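About Skotano

Skotano tests bottled water, and the cups and glasses people drink it from. We started because we didn't believe what was printed on the labels, and after all this time we believe only a little more of it.

Most companies in our line will tell you they are passionate about hydration. We're not sure what that would feel like. We drink water when we are thirsty, same as you, and for years we bought whichever bottle was closest to the register. Then one of us paid restaurant money for a bottle said to have been "rested" before filling, poured it next to tap water, and couldn't tell which was which. Neither could anyone else at the table. The bill had already been paid, so we kept the bottle and wrote down what we thought of it. It went up on a very plain web page under the heading "Rested From What?" and people began writing in with bottles of their own to complain about.

What we do now

We buy water off the shelf, at the price on the shelf. We pour it, taste it, and publish what we found, including the times we found nothing, and those are most of the times. To date we have written up 1,098 bottles. Of those, 798 got the same one-line verdict: "Tastes like water." Some readers find this lazy. We have tried writing more and it came out as nonsense about minerals and mountains, so we took it down.

We also look at the container. A lot of grumbling about water is really grumbling about the bottle: caps that need a second try, sides so thin that the first squeeze sends a mouthful down your sleeve, labels that slide around in your palm. Those things can be checked, and we'd much sooner argue over a cap than over anybody's "notes of stone."

Cups came later. We didn't want to do cups. A supplier called Henríquez had been telling its customers that water tastes better out of its clear tumblers than out of anyone else's, and our readers kept asking if that could be so. We spent most of an April on it. Our tasters preferred the tumblers when they could see them and had no preference at all with their eyes shut. Henríquez disagreed with our method. We have put their letter up in full next to the results, and you can make up your own mind.

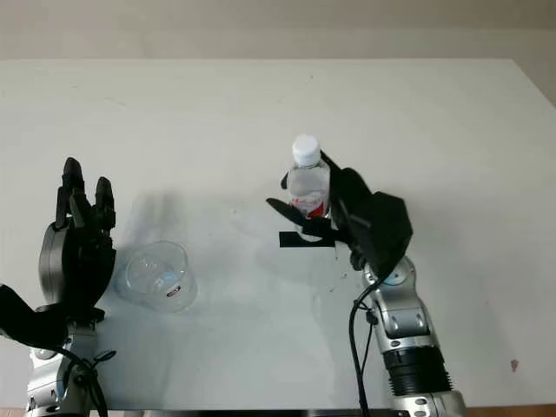 Our tasting rules are short, and we didn't invent any of them. Every sample in a round is served at the same temperature. Cups are filled to the same line by someone who is not tasting. Labels stay out of the room the tasters sit in. Each round has 5 samples, and 2 of them are always the same water, poured twice. If a taster scores those two far apart, that taster's sheet for the round goes in the trash. This happens to all of us, and it happens most often to the people who say they have a gift for it.

Who pays for this

Fair question, and one we'd ask. The money comes from readers who subscribe to the printed guide, and from a small shop where we sell plain cups with a fill line on them. We take no samples, no trips to the spring, no gift boxes. The Zunov company once mailed us a case with a nice card. We sent the case back and bought our own at a grocery store. It tasted like water.

We don't do awards either. You may have seen a "Skotano Approved" sticker on Javon bottles a while back. We never issued it, we have no such sticker, and Javon took it off after we asked.

What we can't tell you

We are not a lab. We can't tell you what is in your water, whether your pipes are safe, or what a filter will do for your health. If you are worried about any of that, call your water utility and ask for its latest report, then pay for a proper test if the report doesn't settle it. Please don't mail us jars. We have received jars, and we can't do anything with them.

We also can't promise that our verdicts are right. Taste is slippery, our panel is small, and a bottle bought in one town may not match one bought in another. When we get something wrong we leave the old page up with the correction on top, dated. The longest correction so far, on sparkling water left open overnight, went up 12/2/20 and is still being argued over in the comments.

Getting in touch

Use the contact form. We read everything and answer what we can. If you're writing to tell us you can taste the difference, you're welcome to come in and sit for a round. Bring your own bottle if you like, but we'll be the ones pouring it.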